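Resetting the Cable Slack on the Tabletop Arm

Last updated May 4, 2024

These steps cover the wrist and base cables on the Furkia arm in the Grullach cell. Do them after any cable swap, and again whenever the arm faults on a long reach. Set aside 15 minutes. You need the 2.5 mm hex key, a roll of hook-and-loop tape and the Huno pendant.

The kitchen props can stay out. A check with the table bare misses most of the places where a loop can catch, so we run it with a normal layout and a bottle in the gripper.

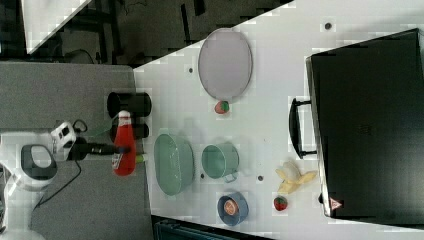

WRIST CABLE

Bring the arm out over the gray tabletop at 11 percent speed and close the gripper on the middle of the squeeze bottle. Stop there. The black cable should leave the wrist in one open curve and come down onto the gray top with no kink near the sensor housing.

Pull the loop lightly by hand. If it goes tight before the wrist has turned 60 degrees in either direction, open the strap nearest the wrist and feed through a little more cable. Close the strap so that the cable can still slide under it. A strap that pinches will wear the jacket, and the first sign is usually a dropped sensor reading.

Then turn the wrist back the other way and look again. Too much slack is as bad as too little. A loop that drags over the table will pick up the small props, strawberries first.

BASE CABLES

Press stop on the pendant before you put your hands near the base. Check that each connector is fully seated and that no cable runs under the base. The long cable goes out to the side and down past the arm. Leave it lying flat, and keep it out of the space the elbow folds into.

Release the stop and run the Reinholz sweep program once at full speed. Stay outside the table edge while it runs and watch the cable, since the arm itself will look fine either way.

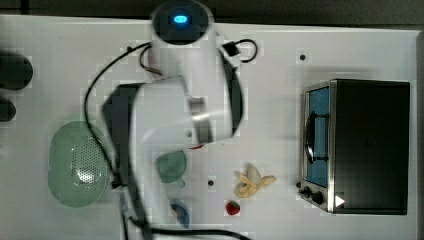

Arm in motion over the table, with the long cable looping out from the base and down beside the colander.

If the cable moves a prop, move the cable and run the sweep again. Don't fix it by moving the prop.

When a sweep runs clean, write the date and the cycle count on the cell sheet. Straps are due for replacement every 1,000 cycles. The ones fitted in September were a stiffer type and should be changed at the next check whatever their count.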